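Iredari: the bounce has not fixed the chart

Iredari closed higher again yesterday, the second gain in a row after the Triltden supply contract was confirmed. I sold half my position at 47 in the spring and have been asked whether I am buying it back. I am not, at least at this level.

On the daily chart the stock is still below a falling 180-day moving average. Volume on the two up days was lower than on the drop that came before them. On-balance volume has not turned up. The MACD lines have crossed, but well under zero, so I read it as a cover signal for shorts and no more than that.

The weekly chart is slower and a little better. Prices held 39 on a closing basis twice, once in December and once last month. A weekly close under 39 would leave very little support until the old base from before the Flumau spinoff.

Édgar Escobar wrote to say the point and figure chart gives an upside target. It does, on a 2-point box. On a smaller box the same data gives a downside target, and I don't put much weight on a signal that changes sign with the box size.

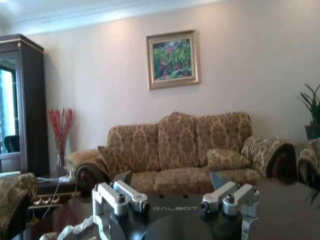 My stop on the remaining shares stays just under 39 – close only, no intraday trigger. I would add on a close above 47 with rising volume. Hauksdóttir, the other name I hold in this group, has the stronger chart and I have left it alone. Next update after the quarterly numbers.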